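Home | Manuals | Clumix hand unit | Spares

4.3 Checking the finger sleeve

The Marchetti sheet claims a sleeve lasts 2,010 grips. I wouldn't bank on it. Check yours every morning.

1. Switch the unit off and unplug it.
2. Hold it upright and look at the mesh from base to tip. Replace it if it's torn or bunched.
3. Wiggle the finger gently. Stop if the stem feels sloppy in its recess.
4. Wipe the housing with a dry cloth. Keep fluff out of the vent slots.

CAUTION: Don't glue a torn sleeve, whatever the colour-coded quick card says.

NOTE: "Self-centring" is a generous term. Check by eye.

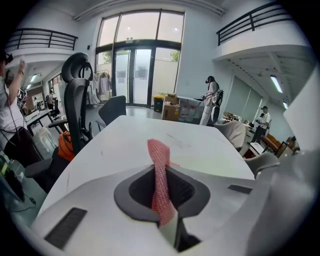
Fig. 83. Finger raised, mesh sleeve on, short white stem at the base.

Murray Chisholm, Pestley workshop

2 comments | Share
© Asine | Contact | Back to top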